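Rundetti RS2 Rear Subframe Brace

Part no. RS2-358
Fits: Minami Altgate saloon and hatchback, front-wheel drive, manual and automatic
Status: in stock, batch made

The RS2 is a bolt-in brace for the rear of the Altgate, built for cars that see regular circuit use. It ties the two trailing arm mounting points together across the floor and takes out the flex you can feel when the car is loaded up mid-corner on a sticky tyre. On a road car with standard springs you will notice very little, and we would suggest spending the money on bushes and a proper alignment first.

Why the rear needs it

The Altgate shell is stiff enough at the front, where the bulkhead and inner wings do most of the work. The rear floor is a single pressing with a shallow spare wheel well, and the trailing arm mounts sit at either side of it with nothing much between them. Fit stiffer springs and a rear anti-roll bar and the mounts start to move in relation to one another. Toe changes under load, the back of the car feels late to respond, and you end up chasing it with damper settings.

Haruto Honda ran into this on his own hatchback when he moved up to a semi-slick tyre. He made the first brace from scrap tube in October and the current part still uses his basic layout, with longer feet and a revised centre section that clears the exhaust.

Construction

The main tube is seamless cold-drawn steel, notched and TIG welded to laser-cut feet. Each foot picks up the two existing trailing arm bolts and one extra hole, which you drill in the floor using the foot as a guide. A spreader plate goes inside the car above each extra hole. The brace is zinc plated and then powder coated in satin black. Other colours can be done to order but add to the lead time.

The centre section drops to pass under the exhaust. It clears the standard system and the Drileck cat-back. We have not tried it with any other aftermarket system, so measure before you order. You need a clear gap between the underside of the floor and the top of the silencer, and any exhaust that sits hard up against the floor will have to be lowered on longer hangers.

What is in the box

RS2 brace
Spreader plates, 2
Longer trailing arm bolts, grade 10.9
Bolts and flanged locknuts for the extra holes
Tube of seam sealer
Printed fitting sheet

Fitting

Allow an afternoon on a lift, longer on axle stands. Support the trailing arms before you take out any of the original bolts. Change one side at a time and leave everything loose until both feet are sitting flat. If a foot will not sit flat, look for old underseal or a bent floor lip before you reach for a pry bar. Paint the edges of the drilled holes and let them dry before the spreader plates go in.

Final tightening is done with the car at ride height. Torque figures are on the fitting sheet. Check them again after the first track session, and have the rear toe measured, as cars that have been kerbed often settle to a different reading once the brace is on.

Cars with a welded-in cage that already picks up the rear floor do not need this part.

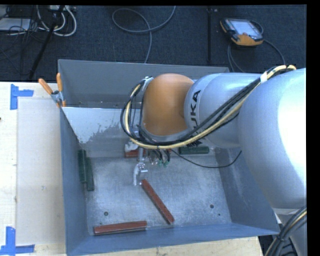 KUKA robot arm over an open metal bin.

Specification

Main tube: cold-drawn seamless steel
Feet: laser-cut mild steel
Finish: zinc plate, satin black powder coat
Drilling required: yes, one hole each side
Removable: yes, leaves the extra holes to be plugged
Road legal: tell your insurer, as with any change to the chassis

Price and delivery

£243 including VAT. Delivery to mainland UK addresses is added at checkout. The box is long and goes by pallet courier, so we need a daytime phone number. Collection is free by arrangement, before 4pm.

Returns are accepted on unfitted parts in their original packing. We cannot take back a brace once the feet have been bolted up, or one that has been coated in a special colour.

Related parts

Rundetti rear anti-roll bar, adjustable
Rundetti trailing arm bush kit, Altgate
Drileck cat-back exhaust, Altgate hatchback
Spare hardware kit for RS2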